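The beige question

Every January the home pages tell us to paint something greige. This year the colour is called Numholm, it costs more than the last one, and I have yet to meet anyone who can tell it from the inside of an envelope.

Ketsara Ruangrit can, or says she can. She runs a small colour consultancy in Jutley and charges $278 for a home visit, during which she mostly stands still and looks. Grey with green in it, she told me, will behave itself in a north-facing room. I asked what misbehaving would look like. "Mauve," she said.

I remain unconvinced. Get close enough to any neutral and it stops being one colour anyway – olive over here, cream where the light lands, something bluish further along.

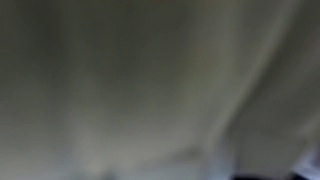 What you are paying for

Finlay Drummond spent two years mixing tints for a paint shop and reckons most customers couldn't pick their own wall out of a lineup. His advice is to buy a sample pot, paint a large board and move it around the room for a week. He is less keen on the matching linen drapes, which one showroom quoted me at $700 a window.

Ruangrit disagrees about the drapes. Folds, she says, give a dull colour somewhere to go. I can see her point, though an old bedsheet has folds too, and mine was already in the cupboard.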